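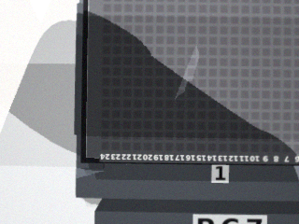
Plate orientation is the subject of this post, and in particular how the control software at Hitix decides which way round a multiwell plate is sitting before any motion is planned over it. The question took up most of September for our small group, and the work is now far enough along to be set down in order. The test case that settled the design is a rendered view in which the column numbers run along the lower side of the plate upside down, starting with 24 at the left and descending toward the right, while the numeral 1 on the holder below them reads upright. A program that trusts the holder label will conclude that all is well. A program that reads the plate will conclude that column 24 is on the left, and that every well address in the job must be converted accordingly.

Until this summer, our planner took orientation from the job file. The operator entered one of two values, and the planner built its transforms from that entry. The method is simple and quick, and it fails without any warning. If the entry is wrong, the motions remain smooth, the tool arrives exactly over the center of a well, and the well is the wrong one. Joni Hakala found two such jobs in the simulation logs while looking for something else. Both had been marked as passed, as the pass condition compared the tool position with the planned position and made no reference to the contents of the scene.

## What the perception step returns

The new step, which we named Forkum after the folder in which it was first written, returns three items: a plate pose, an orientation value, and a score for the orientation value alone. The separate score was Rekha Naidu's proposal. The earlier draft returned a single score for the full result, and a very good fit on the plate border could hide a poor reading of the numbers. Since the split, the planner may accept the pose and still refuse to proceed on orientation.

The pose comes from the outer border and the regular grid of wells. Neither is sufficient to tell one end of the plate from the other, as a grid of equal squares looks much the same after a half turn. The orientation value is therefore taken from printed marks on the plate. Marks on the holder are read as well, but they are stored under the holder's own coordinate frame and are never used to decide the orientation of the plate. In the first version they were placed in the same list, and the upright 1 was accepted as a column number. It was the clearest character in view and received the highest reading score of any mark.

## Reading tightly spaced numbers

Two-digit column numbers on a plate of this density sit so close together that a general text reader treats them as one long string. Our first attempt was to split the string at fixed intervals using the well spacing. This was adequate when the pose was good and poor when it was not, and it made the orientation result depend on the pose result more than we wished.

The present method reads the row twice, once as found and once turned by 180 degrees, and compares each reading with the two sequences that are possible. It does not require every character to be correct. It requires that the order of the characters that were read be far more consistent with one sequence than with the other. Single digits carry more weight, as they are spaced more widely and are less often merged with a neighbor. Timo Oltmanns has pointed out that 6 and 9 should be given no weight by themselves, and this is now the case. They are counted only where an adjacent number has also been read.

## Shadow

The same test view has a large dark shadow over the lower left part of the plate, with the wells inside it only faintly visible, and a thin pale sliver of light near the middle that lies partly across the shadow. These two features caused more trouble for the grid fit than for the number reading. The fit had been finding the strong diagonal edge of the shadow and treating it as a candidate for the plate border. On several renders it returned a plate rotated well away from its true position, with a score high enough to pass.

Two changes were made. The grid fit now works on local contrast, so that a faint line in a dark area counts as much as a bright line in a lit one. In addition, any candidate border must run parallel to one of the two directions found in the grid. The diagonal edge fails that test at once. The sliver is handled by the same rule and has needed no treatment of its own.

We considered removing hard shadows from the simulated lighting altogether. Ravindran Sastry argued against it, and his view was adopted. The renders remain as they are, and the lighting is varied between runs through the Nistance scene tool.

## Planning on the result

The planner no longer accepts an orientation entry as an instruction. The entry in the job file is kept as an expectation, and it is compared with what was seen. If the two agree, the job proceeds. If they disagree and the orientation score is high, the job is held and both values are shown to the operator. If the score is low, the camera is moved to a second viewpoint and the reading is repeated once.

We have decided against automatic correction for the present. It would be easy to convert the addresses and continue, but a plate that has been turned may also be the wrong plate, and the software has no sound basis for telling these cases apart. Abdul-Rahman Addo is preparing a separate check on plate identity, and the matter will be reviewed when that check is available.

## Results to date

The regression set now holds 2000 renders. The previous release gave the wrong orientation on 35 of them with no warning. The current build gives the wrong orientation on 2, and in both cases the score is low enough for the planner to ask for a second view. Neither has yet been repeated from the second viewpoint, and they are listed as open.

The following items remain:

- Plates with column numbers hidden along most of their length. The row letters should serve as a second source, but they are not yet read.
- Agreement between the Forkum coordinate frame and the one used in the Hegde motion library, which places its origin at the opposite corner. The conversion is written out by hand in three places and should be in one.
- Run time. The double reading has slowed the step, and no effort has been made to improve it.

The long run over the complete set starts on Saturday. The open cases will be examined first.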